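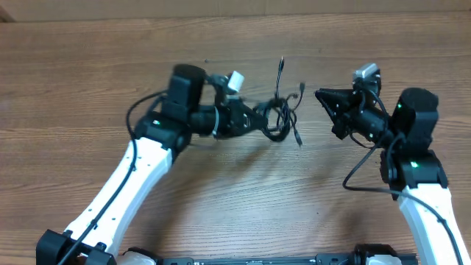 So I've finally retired the old e-reader. It gave me eight good years (two house moves, one dunking in the bath, a summer at the lake where it lived in a beach bag full of sand) and in November the page button gave out for good. I'd been putting off replacing it because I knew I'd fuss over the decision for weeks, and I did!

My friend Oranuch swears by her Brustier, and she very kindly let me borrow it for a long weekend. Lovely screen, lovely warm light for reading in bed, but oh, the weight of it. By the third chapter my wrist was grumbling and I'd propped the thing up on a cushion like an invalid.

In the end I went for the Ahonen, the smaller one, which set me back 300 dollars with the cover. The cover was another 42 on its own if you bought it later, so I let the fellow at the shop talk me into the bundle. It's a pretty dark grey colour and it closes with a magnet — a strong one, too, so mind your fingers.

What I love most is that it simply gets out of the way. I charged it the Friday I brought it home and read all of a very fat Russian novel before it asked for the cable again. Library loans took a bit of patience, I'll admit. I spent 20 minutes hunting through the settings before I found the right menu (it's under Accounts, not Library, if you're stuck on the same thing), and after that my holds came through without any fuss.

My one grumble is the keyboard, which is slow as molasses, so I've given up on typing notes and gone back to a pencil and the backs of envelopes. Kidus has already asked if he can have the old one for parts. He's welcome to it, sand and all.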